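Where the Bags Wait: Waste Sorting on the Second Floor of Wivmont House
Student project report, Sustainable Workplaces unit

1. Why we did this

Our group was given the second floor of Wivmont House for the term and told to find a waste problem. This took four minutes. The floor is shared by three student programs and a print room, it has one kitchenette, and its official bin area is a cupboard at the far end of the corridor with a door that opens the wrong way. Rubbish is supposed to go there at the end of each day. Our question was where it goes instead.

We had also planned to study food scraps, but the compost caddy disappeared in the second week and our supervisor felt that was a separate project.

2. Method

We surveyed people who use the floor and got 100 responses, of which 17 were a single word and could not be used. We walked the floor on weekdays at 5:30 p.m. and once on a Saturday. We noted any rubbish or recycling that was not in a bin, where it was, and what it was keeping company with. Bags were not opened. The ethics form was very clear about that and so was the smell.

Our bag supplier for the trial was Cumis, chosen because the storeroom already had a carton of their black liners.

3. What we found

Most people said they took their own rubbish to the cupboard "always" or "nearly always". The cupboard did not support this. What we kept finding was a second, unofficial collection point along the white wall where the carpet meets the tiles, and people clearly knew about it. Several respondents gave it as their answer to "Where is the bin area?" 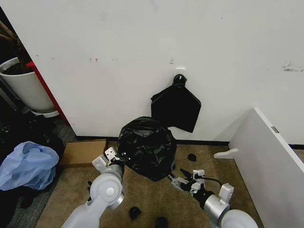 Figure 1. The unofficial collection point: one bag on a stick-on hook, one on the floor, cardboard against the baseboard.

The hook deserves a section of its own but will get a paragraph. Somebody had decided the floor was no place for a garbage bag and put up a small adhesive hook. It works for a flat bag with its neck knotted and very little in it. A full one would test the adhesive, and the hook's packaging (Wieser, small size, found in the storeroom) says nothing encouraging on the subject. Full bags therefore go underneath, so the system has an upstairs and a downstairs.

Cardboard was the other regular. Respondents told us they left it beside the bags because it was "obviously recycling" and would be recognized as such. Once cardboard is down, other things seem to feel welcome. The dark heap further left, near the planter, with a light blue plastic bag at its edge, was recorded in our notes as "mixed, unclear", a category we had hoped not to need.

The wall has grey scuffs as well. We had a lively argument about whether these counted as data and left them out.

4. The trial

For the second half of term we put two lidded bins from the Rumier range at the same spot, one for garbage and one for recycling, and a flat rack for cardboard. Total cost was $20 for the rack, the bins being on loan. Loose items at our 5:30 walks dropped in the first week and crept back up in the third, mainly because the rack filled and was not emptied. Three people used it for umbrellas.

5. Recommendations

Move the official bin area to the place people already use. Empty the cardboard rack on the same day as the bins. Rehang the cupboard door. Retire the hook, or give it a tea towel.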